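Courses > Shared Workshop Build > Handout 3: Bench layout and first reach tests
Print this page | E-mail this page
Posted April 2023, workshop course notes

Handout 3 covers setting up the cabinet for the Grukunon arm build. You should already have the rail bolted down and the Vollthorpe controller talking to the wrist. If not, go back to Handout 2.

Cabinet position

Put the cabinet side-on to the arm so the gripper can get to the tabletop and to all the drawers. Measure from the rail, not from the wall, as our floor isn't square. Leave 70 cm clear in front for the drawers. Boxes and spare stands can stay on the floor to either side.

Cable

Re-seat the Molex connector before each session and check the latch by hand. Leave slack in the wrist cable — enough for a full turn of the last joint — and keep it behind the cabinet edge. A cable in front of the edge will catch on a drawer sooner or later.

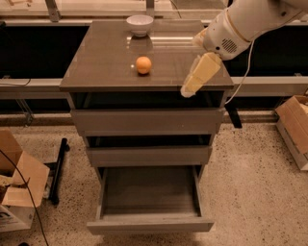

Fig. 1. Gripper over the front corner of the tabletop, bottom drawer open, ball and bowl set out.

Reach tests

Start with the ball near the middle of the tabletop and the bowl toward the back. Run the tabletop test first, ball to bowl, at low speed. Then do the bottom drawer. It is the hardest reach, and the elbow comes close to its limit on the way down.

The tabletop is glossy and throws reflections. If the ball position jumps around in the log, dim the overhead light before you touch the colour settings.

Last December's group logged 292 runs on the Rautiainen planner, over 70 of them on the drawer alone. Write down every run, including the ones you stop early.

For next session: bring your log sheet and read the planner notes up to the section on joint limits.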